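Home | Products | Support | News | Events | Contact

PRESS RELEASE – for immediate use

Mivlow opens its test hall for a June demonstration of table-top handling

Mivlow will open its test hall at Howells Yard to trade visitors and colleges in June. The visit centres on the Troltska handling cell, in which a single arm with a two-finger gripper works at a white table set with plates, bowls and play food. Doors open at 9.30 am and the first run starts at 10 am.

Each session takes four visitors at a time and lasts 77 minutes, including a safety talk. The objects differ in shape and surface, from a ketchup bottle to toy strawberries, and they share the table with the dishes.

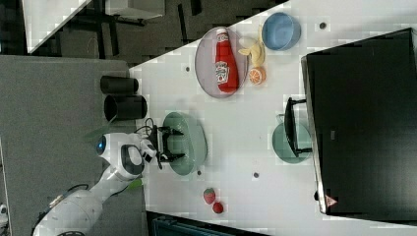
Runs are controlled by Cloment, the company's own planning software. Cloment takes a written task, picks a grasp point and sends the path to the arm. Visitors may propose a task from a printed list, and staff will enter it at the desk. The operator can halt a run at any point – a halted run is logged in the same way as a finished one.

The software team has recorded over 1265 runs on the cell to date. Logs from the open day will be added to that set and used to set grip force and approach speed in the next release.

"Tableware is a fair test of a gripper," said Siwan Llewellyn, head of applications at Mivlow. "Rims are thin, bowls are round and the fingers need room on both sides. We would like visitors to watch several runs and put their questions to the engineers who wrote the code."

A second view is supplied by a small camera mounted at the gripper.

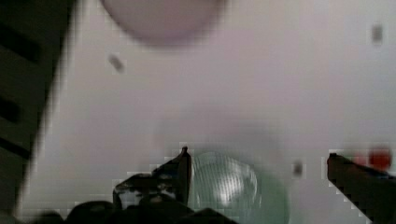 Can visitors bring their own objects for the arm to pick up?
Only by prior arrangement. Items must be sent in ahead of the visit so that staff can weigh them and check that they fit between the fingers.

Places are free but must be booked through the Events page. Flat shoes are required in the hall, and bags are to be left at reception.

Press contact: Siwan Llewellyn, Mivlow, Howells Yard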